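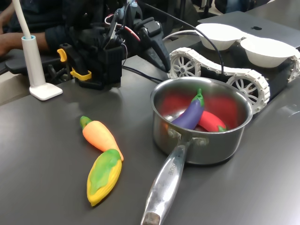
Section 4: Setting Up the Table for Pot Play

Read this section before you put anything in the pot. The box says the Clistness vegetable set is "ready in seconds." Allow 20 minutes the first time, most of it spent on washing and drying.

4.1 What you need

A table with a flat top. Dark tops work better than pale ones, as the yellow corn and the green leaves are easier for a small child to pick out against them.

One saucepan with a handle. The set is sold with a picture of a pot on the lid and no pot inside. Any ordinary kitchen saucepan will do. Stainless steel takes the most knocking about.

The vegetables. The starter activities use the carrot, the corn, the eggplant and the pepper. Leave the rest in the bag.

A dry dish towel.

Note: The Pirport play mat is listed as "recommended" on the packaging. We tried the activities with it and without it. The mat makes the pot quieter when it's set down, and that is all we noticed. Buy it if you have downstairs neighbors.

4.2 Before first use

1. Take the vegetables out of the bag and throw the bag away. Do not keep it for storage; it splits along the seam.

2. Wash each piece in warm water with a drop of dish soap. The leaflet claims the pieces are dishwasher safe. Ours came out with the leaves bent, so wash by hand.

3. Shake the water out and stand the pieces on the towel. Plastic corn holds water between the kernels for longer than you'd think. Leave it 40 minutes.

4. Pull firmly on every stem and leaf. If anything moves, do not give that piece to a child. Send it back.

5. Check the saucepan. Look at the rivets where the handle meets the body, and run a finger along the rim. A pot with a loose handle is no use for this or for soup.

CAUTION: Use a cold pot only. Do not take one from the stove or the drying rack straight to the table. Steel looks the same hot or cold.

CAUTION: Plastic vegetables are not for real cooking. Keep the pot away from the stove for as long as they are in it.

4.3 Laying out the table

1. Put the saucepan down first, a little to one side of the middle. The older Flunum guide tells you to center it exactly. It makes no difference.

2. Choose which way the handle goes. If the child is sitting in front of it, the handle can point toward them so they can hold the pot steady. If there are toddlers walking past, turn it in over the table. The habit carries over to the real kitchen, or so the leaflet says. We wouldn't count on it.

3. Put the eggplant and the pepper in the pot. The pepper goes in first, lying down. Set the eggplant on top with its stem up so there is something to grab.

4. Lay the carrot and the corn on the table beside the pot. They can touch. Neat rows look good on the box, but children reach just as well for things lying at an angle.

5. Stop there. More pieces do not make a better first session.

Note: A shiny pot picks up the color of whatever is inside it, and a red pepper will turn the inner wall reddish. This is a reflection. Do not scrub it.

4.4 First activity: in and out

1. Name each vegetable once. Skip the song.

2. Ask for the carrot to go into the pot. Wait. Two tries is plenty before you help.

3. Ask for the corn.

4. Ask for the eggplant to come out. Most children tip the whole pot over at this point. Let them, then start again from 4.3, step 3.

5. When interest goes, finish. The leaflet promises "hours of focus." Eetu Kinnunen ran this with his own two in June and got to the corn.

4.5 If something isn't working

The carrot won't lie inside the pot. It may be longer than your pot is wide. Stand it against the wall with the leaves up, or use a bigger pot.

The child wants the lid. Leave lids out until the second week. They pinch fingers and they are very loud.

The colors rub off. They shouldn't. Stop using the piece and check the returns page at the back of this manual.

The child calls the eggplant something else. Carry on.

4.6 Putting away

Empty the pot, wipe each piece and store them in an open box. The Leclerc storage tub fits the set, and so does a shoebox. Wash the saucepan with soap before it goes back to kitchen use.

Section 4 revised by Santeri Kemppainen. Sorting and counting activities are in Section 5.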